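4.2 The open day at Marow

We had worked with the simulator long enough by January that all of us on the Turero team had stopped seeing it the way a newcomer would, and so the open day at Marow did us a great deal of good. Visitors came in groups of 16, took a seat at the operator station, and were given 2 minutes to move the simulated arm however they liked before any task was loaded. Titilayo Babalola, who hosted the station all afternoon, was very patient with everyone (and there were some lively children!).

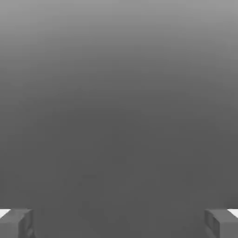
Figure 7. Wrist view in the simulator, with the two gripper fingers at the lower corners and no object between them.

What we had not planned for was how much people wanted to talk during those first minutes. Several asked how they would know the arm was moving at all if the background stayed the same, a fair question that we had never put to ourselves, and one retired machinist suggested a plain grid on the floor. We have since added it as an option in Etim, our scene editor, and we are grateful to him. Others simply opened and closed the gripper over and over, quite happily, until their turn was up. Comments were written on cards at the door and are taken up again in Section 5.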